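4. 데이터 수집

4.1 수집 환경과 작업 구성

Murkgate 데이터셋은 로봇 팔을 원격으로 조종하지 않고, 사람이 손에 든 그리퍼로 작업을 직접 수행하면서 기록한 시연으로 이루어진다. 수집은 Altico의 작업 홀에서 6월에 시작하였다. 홀에서는 다른 팀의 작업이 동시에 진행되며, 우리는 수집 시간 동안 주변을 비우거나 가림막을 세우지 않았다. 학습된 정책이 배치될 장소도 같은 종류의 공간이므로 배경에 사람과 장비가 들어오는 조건을 처음부터 데이터에 포함시키는 편이 낫다고 판단하였다. 다만 작업대 위에는 해당 작업에 필요한 물체만 올리도록 하였고, 시연과 무관한 공구나 포장재는 시작 전에 치웠다.

작업은 모두 천을 다루는 것으로 한정하였다. 천 집어 올리기, 천 옮겨 놓기, 반으로 접기, 접힌 천 펼치기의 네 가지이다. 앞의 두 작업은 한 손으로 수행할 수 있고, 뒤의 두 작업은 양손이 필요하다. 강체 물체를 제외한 이유는 3절에서 설명한 정책 구조의 평가 목적과 관련된다. 천은 같은 위치에 놓아도 매번 주름과 가장자리의 모양이 달라지기 때문에, 시연의 수가 적을 때 정책이 초기 상태를 외우는 현상이 강체에 비해 덜 나타난다. 예비 수집에서 컵과 블록을 사용한 시연으로 학습한 정책은 물체를 조금만 돌려 놓아도 접근 방향을 바꾸지 못하였다.

4.2 장비

시연자는 Gilent 휴대용 그리퍼를 사용한다. 본체에는 광각 카메라가 고정되어 있어 손가락 끝과 그 앞의 작업 영역이 항상 영상에 들어온다. 손가락의 벌어진 정도는 링크에 연결된 인코더로 측정하고, 손목의 자세는 영상과 관성 센서를 결합하여 추정한다. 외부에 설치하는 카메라는 없다. 초기에는 작업대 위쪽에 고정 카메라를 두는 방식을 검토하였으나, 시연자의 어깨와 머리가 작업 영역을 자주 가렸고 작업대를 옮길 때마다 보정을 다시 해야 했다.

광각 렌즈를 쓰면 작업대의 윤곽이 휘어 보이고 영상의 모서리가 어두워진다. 우리는 왜곡을 펴지 않은 원영상을 그대로 정책의 입력으로 사용하였다. 왜곡을 보정하면 가장자리의 해상도가 떨어지고 일부 영역이 잘려 나가는데, 양손 작업에서는 반대쪽 손의 위치가 바로 이 영역에 나타나는 경우가 많다. 같은 렌즈를 로봇의 손목에도 장착하기 때문에 수집과 실행 사이의 시각적 차이는 이 부분에서 생기지 않는다.

양손 작업에서는 그리퍼 두 대의 시간을 맞추는 일이 문제가 된다. 각 장치는 자체 시계로 시각을 기록하며, 시연 묶음을 시작하기 전에 두 그리퍼로 같은 화면의 시간 표시를 촬영하여 차이를 계산한다. 묶음이 끝난 뒤 같은 절차를 한 번 더 수행하고, 두 측정값 사이는 선형으로 보간한다. 시작과 끝의 차이가 영상 한 장의 간격을 넘는 묶음은 양손 학습에서 제외하고 한 손 시연으로만 사용하였다.

4.3 수집 절차

시연자는 Donnelly, Waaka, Henare, Kerslake를 포함하여 5명이다. 이 가운데 두 명은 그리퍼를 사용해 본 경험이 없었다. 모든 시연자는 본 수집에 앞서 연습 시연을 수행하였으며, 연습 시연은 데이터셋에 포함하지 않았다. 한 묶음은 최대 20회의 시연으로 구성된다. 이보다 길게 잡았을 때에는 뒤로 갈수록 손목을 덜 움직이고 팔 전체로 천을 끄는 동작이 늘었다.

각 시연은 다음과 같은 순서로 진행된다. 시연자는 천을 작업대에 놓고 작업대에서 한 걸음 떨어진 뒤 기록을 시작한다. 이어서 작업대로 다가가 천에 접근하고, 작업을 마친 다음 손가락을 벌린 상태로 그리퍼를 들어 올리면서 기록을 끝낸다. 다가가는 구간을 포함시킨 것은 시점이 크게 변하는 동안에도 자세 추정이 유지되는지 확인하기 위해서이다. 이 구간은 자세 추정의 초기화에는 쓰이지만 정책 학습에는 쓰이지 않는다. 학습에 사용하는 구간의 시작점은 천이 영상에 들어온 뒤 그리퍼의 이동 속도가 처음으로 기준값 아래로 떨어지는 시점으로 정하였다.

천의 초기 위치와 방향은 시연자가 임의로 정한다. 초기 수집에서는 작업대에 표시를 붙이고 무작위로 뽑은 번호에 따라 천을 놓게 하였는데, 시연자들이 표시의 중심에 천의 중심을 맞추려고 손으로 모양을 다듬는 문제가 있었다. 그 결과 천의 주름이 지나치게 단순해졌고, 이 데이터로 학습한 정책은 구겨진 천의 모서리를 찾지 못하였다. 이후에는 표시를 없애고, 직전 시연과 다른 위치에 놓으라는 지시만 주었다. 위치 분포가 작업대의 앞쪽으로 치우치는 경향은 남아 있으며, 이에 대해서는 6절에서 다시 다룬다.

실패한 시연도 삭제하지 않고 별도의 표시와 함께 보관하였다. 천을 놓친 뒤 같은 시연 안에서 다시 집은 경우는 성공으로 분류한다. 다시 집는 동작은 실행 단계에서 로봇에게도 필요하고, 시연자에게 따로 요청하면 동작이 부자연스러워지기 때문이다. 반면 천이 작업대 밖으로 떨어졌거나 시연자가 그리퍼가 아닌 손으로 천을 만진 경우는 실패로 분류한다.

4.4 선별과 주석

수집된 시연은 자동 검사와 수동 검사를 차례로 거친다. 자동 검사에서는 자세 추정이 끊긴 구간, 인코더 값이 누락된 구간, 두 장치의 시간 차이가 기준을 넘는 묶음을 찾아낸다. 수동 검사는 Tuhiwai와 Kerslake가 맡았으며, 각 시연에 대하여 접근, 파지, 이동, 놓기의 경계를 표시하고 성공 여부를 기록하였다. 두 사람의 판정이 다른 시연은 함께 다시 보고 결정하였다. 판정이 엇갈린 것은 대부분 파지의 시작점이었다. 천은 손가락이 닿은 뒤에도 한동안 미끄러지기 때문에, 닫히기 시작한 시점과 천이 따라 움직이기 시작한 시점이 서로 다르다. 본 연구에서는 후자를 파지의 시작으로 정의하였다.

움직임에 의한 흐림은 선별 기준에 넣지 않았다. 처음에는 영상의 선명도가 낮은 장면을 제거하였으나, 이렇게 하면 빠르게 접근하는 시연자의 데이터가 집중적으로 빠지고 남은 데이터의 동작 속도가 느려졌다. 흐림이 있더라도 손가락은 카메라와 함께 움직이므로 비교적 또렷하게 남고, 천의 대략적인 위치도 색으로 구별된다. 따라서 흐림의 정도는 장면별 수치로만 저장하고, 학습할 때 사용할지 여부는 실험마다 따로 정하도록 하였다.

그림 2는 휴대용 그리퍼의 카메라로 얻은 영상이다. 검은색 손가락 두 개가 아래쪽 중앙에서 위로 뻗어 있고, 그 앞의 작업대에 접힌 파란색 천이 놓여 있다. 왼쪽에서는 흰색의 다른 그리퍼를 쥔 손이 얼굴 가까이 올라와 있다. 천과 배경에 흐림이 나타나며, 위의 기준에 따라 이러한 영상은 흐림만을 이유로 제외되지 않는다.
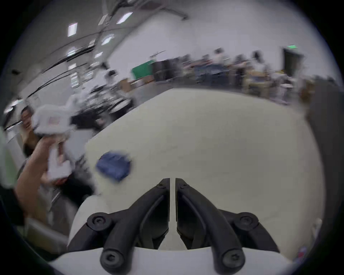 배경에 사람이 나타나는 시연은 공개본에서 얼굴 영역을 추가로 흐리게 처리한다. 처리 전후의 영상으로 각각 학습한 정책의 비교는 5절의 결과와 함께 제시한다.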